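Home | Projects | Visits | Class Pages | Contact

Visit Report: Robot Open Day at Tiddale
May 6, 2018

Our group went to the open day at the Onsri workshop in Tiddale as part of our automation project. We wanted to see how a robot arm is taught a simple job. The workshop is in Room 604, and we had 2 hours there.

First we had a short talk about Junden, the program they use to run the arm. A person guides the arm through the job and the program stores each move. Then we went to the tables for the demonstration. The job was to pick up a small object and put it in a dish.
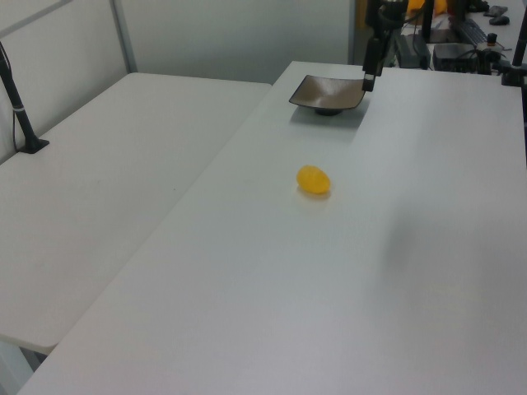 Fig. 1. The arm beside the square dish, with the yellow egg-shaped object in front.

The staff ran the job 8 times while we took notes. It was placed in the dish on 4 of the runs. On the others the fingers closed too early or the object slid out of them. We were told that soft, rounded things are harder to grip than blocks.

We also asked about speed. The arm was slower than a person would be, and the staff said they keep it slow on open days.

For our own project we will use blocks first and try a rounded object in June. We still need to choose a dish and fix our table so it does not move.

Comments (2)

plurkport_dt: Good clear report. Did they say how long it took to teach the arm?

Year10tech: We went in the afternoon and they used the same dish. Ours missed the first time as well.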